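Why Does the Second Floor Line Take So Long? Waiting Times at the Bedham Library Café

Benjie Tan and Reginald Kasprzak
Final report, Introduction to Statistics

1. Background

The café in Bedham Library has one register, one espresso machine and a line that reaches the stairs by ten in the morning. Students complain about it constantly and then join it. We wanted to find out how long people wait and whether the mobile ordering app, Satodia, makes any difference.

2. Method

We sat at the table by the window and timed customers with a phone stopwatch, from joining the line to holding a drink. We recorded 281 customers in all. Of these, 200 ordered at the register and the other 81 used the app. Our proposal promised 80 app users, so we are pleased to report that we exceeded our target by one.

App orders were harder to time. We had to ask people when they had pressed the button, and most of them looked at us as if we were selling something.

3. Results

Register customers waited a median of six minutes. App customers waited a median of seven. The app's slogan is "Skip the line," and in a narrow sense they did. They stood next to it.

Waits were longest in the ten minutes before each class hour. Food orders added two minutes to a register wait, mostly thanks to the toaster, an Altex model that holds one bagel.

4. Limitations

Both of us drank a lot of coffee during data collection, and our own 14 orders are in the sample. Reginald's handwriting after the third cup meant several entries had to be read by vote. We also stopped at noon every day, so we can say nothing about the lunch crowd except that it sounded large.

5. Recommendations

A second toaster would help. So would a separate pickup shelf for app orders, which currently share a counter with the napkins. We sent both ideas to the manager, Ms. Greenberg, who thanked us and asked if we were going to buy anything.
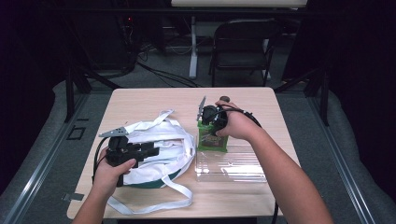
We were, and it took eight minutes. That order came after the cutoff and is not in the data.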